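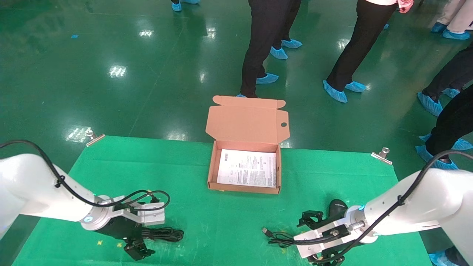

The Gridham packing trial is a scheme to automate the boxing of small electrical accessories at a warehouse in Gridham run by the distributor Fletport. It began in September 2024, using two-armed robots supplied by Skotow, and was still described by the company as a trial on 2 May 2025. The task is a narrow one. Two grippers work over a green cloth clamped at its far corners, with an open cardboard mailer, a printed instruction sheet and loose cables between them. A trained packer does the same job with little thought, and critics of the scheme have asked why it was chosen.

Performance

Fletport has said that the robots completed 1101 boxes in their first full month. It did not say how many of these were later opened and corrected by hand. The manual bench beside them packed 3246 boxes in the same month. Cables are the usual cause of stoppages, as a lead that has sprung out of its coil must be put straight by a member of staff before work can go on.

Effects on staff

No jobs were cut when the trial began, a point often repeated in company statements. The work itself did change. Three packers were moved to a new role called "cell support", which consists mostly of watching, clearing faults and laying out parts. Their pay stayed the same, but the bonus tied to packing speed was withdrawn. Training for the role lasts 90 minutes.

Staff at Fletport's Haworth depot, where the robots are due next, have asked for the error figures to be published first. The company has agreed to share them "in due course" and has given no date.

See also

Warehouse automation
Piece rates
Deskilling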